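4. The Card-Sorting Task

We wanted the last task of the course to be one that every student already knew how to do with their own hands, and that none of them could yet explain to a machine. Cards turned out to be perfect for this. They are thin, they slide over each other, they shine, and a stack of them changes shape the moment you touch it. The students had spent the spring term on blocks and cups, and the jump from there to a tray of glossy cards was a big one (we were as curious as they were!).
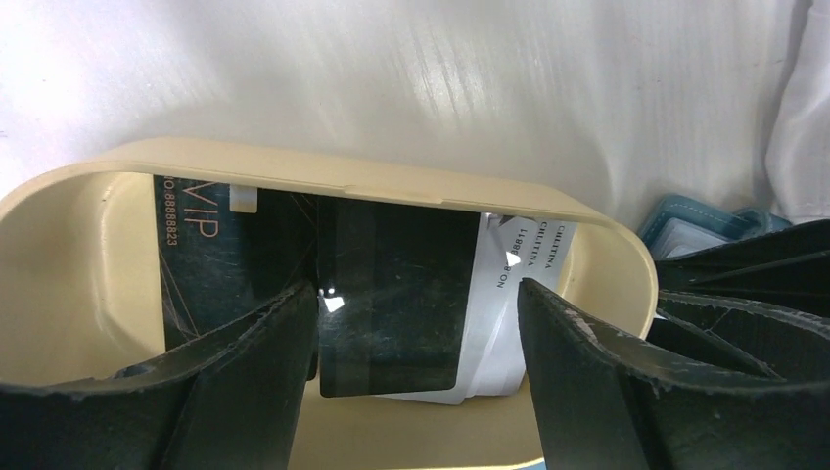

Junaid Bugti, Daryna Hordiienko and Asif Jadoon
Student Robotics Course, Emanau Project

4.1 What the students were asked to do

Each team of two got the same goal: use both arms to work with the cards in a shallow tray and a blue card holder on the same table. How they split the work between the arms was up to them. We gave no script. A team could have one arm steady the tray while the other reached in, or use one arm for the cards and the other for the holder, or trade roles halfway. All we asked was that they write their plan down before the first attempt and keep that page, crossings-out and all, for the final report.

The card set was mixed on purpose. Some cards are black and some are white, and the printed ones can end up lying sideways, so a team that planned to go by the lettering had to think about which way it would be facing. The number on a white card can disappear under a patch of glare, and several teams learned to look at the wrist view from more than one angle before they trusted it. Overlap was the other favorite topic. When a black card lies across the corner of a white one, which do you go for first? Babar Ghumman argued for always taking the top card. Jawad Hayat, his partner, wanted to push the whole row toward one end and start from there. They tried both, argued some more, and wrote two full pages on it, and those pages are some of the best student writing we have had in this course.

4.2 Setup

All teams shared one station. The arms are mounted at the front left and front right of a white table, close enough together that both grippers can reach the middle. Sharing that space is half the lesson. A plan that looks fine for one arm can leave no room for the other, and students who drew their plan from above tended to spot this sooner than students who wrote it as a list of steps. The clothes rack belongs to the hanging task in Section 5 and stays on the table for both tasks, so teams also had to keep their elbows and cables clear of it.
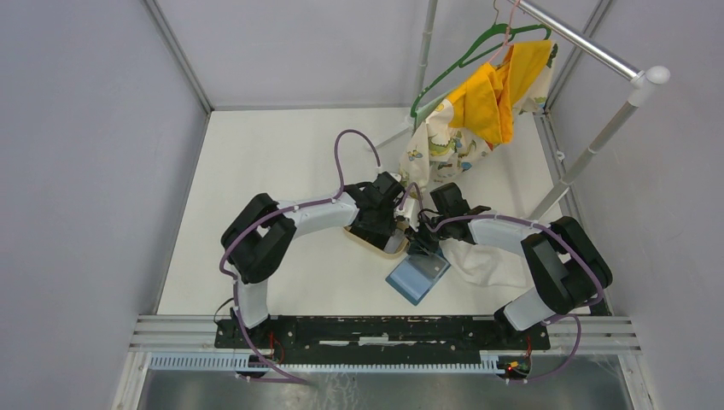

Figure 2. The shared station during the card task, with both grippers near the tray and the blue item.

Teams drove the arms by hand for their recorded attempts and were free to stop and restart whenever they liked. Over the term we saved 188 attempts. We kept the messy ones too. An attempt where the card slipped, or where the two grippers bumped, was logged with a short note by the team, and we read these notes aloud in class each afternoon. It became the part of the day people looked forward to most.

4.3 What we noticed

Of the saved attempts, 34 were marked by the teams themselves as ones they would want a robot to learn from. We had expected them to pick far more! When we asked, most said that getting a card out was not enough for them. They wanted the motion to look calm, with no scraping along the rim and no second grab. We never taught that standard. It came from watching each other.

The teams also got better at talking about contact. In the first week, plans said things like "pick up card." By June they said which edge, which finger touches first, and what the other arm should be doing in the meantime. One team added a small drawing of the tray rim to every plan, with an arrow for the direction of approach, and the idea spread through the whole class within a few sessions.

We would change one thing. Two teams ran short of time at the station, and a second tray set up away from the arms would have let them try out ideas by hand while they waited. We plan to add this the next time the course runs, along with a longer slot for reading the notes.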